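# Moriarty Libertarians back Kinsella for council, skip mayor's race
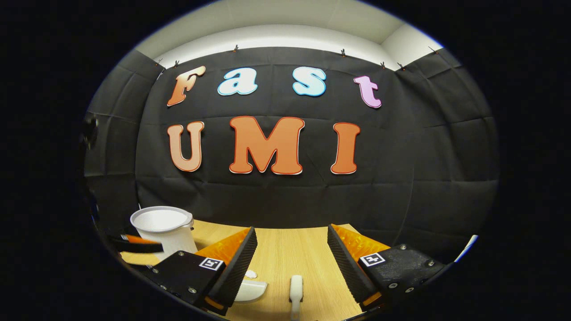

*Black fabric clipped up along the wall.*

18 September 2026 — The Moriarty Libertarian Party voted last night to endorse Cormac Kinsella for the District 9 council seat. No endorsement for mayor. Members split on that one and a second ballot didn't change much, so the line stays blank unless somebody brings it back at the next meeting.

Kinsella has lived in the Gorkside neighborhood since he was a kid and runs a small engine repair shop there. Not a registered Libertarian, which came up. He told members he'd vote against the parking permit increase, against renewing the Clisow street camera contract, and for letting homeowners rent out back units without a hearing.

"I had to ask permission to put up a sign on my own shop," he said. "Took 11 weeks. The sign says REPAIRS."

He faces incumbent Deirdre Dunne, who was invited and sent a written statement. Dunne says the permit money is needed for road work on the Gorkside end of the district and that the cameras have helped with hit-and-run cases. The statement was read out loud in full. A few questions for her got written down and will be sent over to her office.

**Mayor.** Octavio Rivadeneira and Thanasis Gkikas both spoke and both took questions. Rivadeneira wants a cap on city fees and would put any new bond to the voters. Gkikas was stronger on police records and public meetings but wouldn't rule out a sales tax bump. Neither one got the two-thirds needed under our bylaws. Some members wanted None of the Above, that failed too.

**Ballot measures.** 2 on the city ballot this time:

- Measure A, the parking permit increase — NO. Raises the yearly permit for residents. Passed on a voice vote.
- Measure B, publishing all city contracts online before the council votes on them — YES. Near unanimous, one person thought it didnt go far enough.

Martti Nurmi gave a quick report on the petition to repeal the home business license. We have 567 signatures so far. The deadline is in December and we need a good cushion becuase the clerk will throw some out for bad addresses. Blank sheets are on the table by the door at every meeting, or ask Martti and he'll drop some off. Please print clearly and use the address where you're registered to vote, not your PO box.

Full interviews with Kinsella, Rivadeneira and Gkikas go up on the site as they get typed up, Kinsella first. Door hangers for the council race are at the printer. If you can walk a few blocks in Gorkside or over by Tunent Park, reply to the newsletter with the streets you want.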